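# Pack the Snacks on the Bed

Photo: Mitra Hassanpour
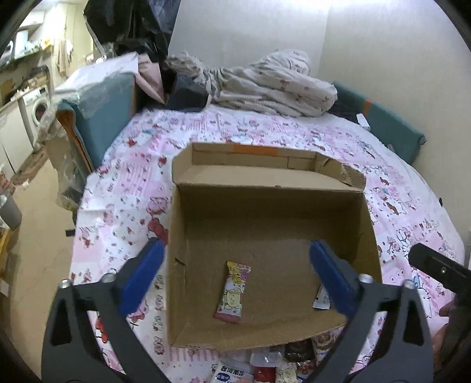

My case is a small one. If you are mailing snacks to someone, pack them on a bed and use a secondhand box.

I used to pack at the kitchen table. Packets slid off, and I bent down for them all evening. A sheet with cartoon cats and red bows on it holds a pile where you put it. You can spread everything out next to the box and see what you have before any of it goes in.

People tell me a used box looks cheap. Kamran Shokri, my neighbor, buys new ones and thinks I should too. I disagree. A torn corner on a flap and a strip of orange tape do no harm to a rice cracker. Check the bottom seam and the side walls, tape over anything weak, and send it.

Where I do get strict is the order. Flat things go on the floor of the box and bulky bags go on top. Rice crackers break under almost anything, so I hold them back until the end. Chocolate can take the weight.

I also think most people send too much of one thing. My cousin once got 30 packs of the same wafer and gave most of them away at work. A mixed box gets eaten. Put in one candy bar you aren't sure about and let them decide.

Nour Saab, September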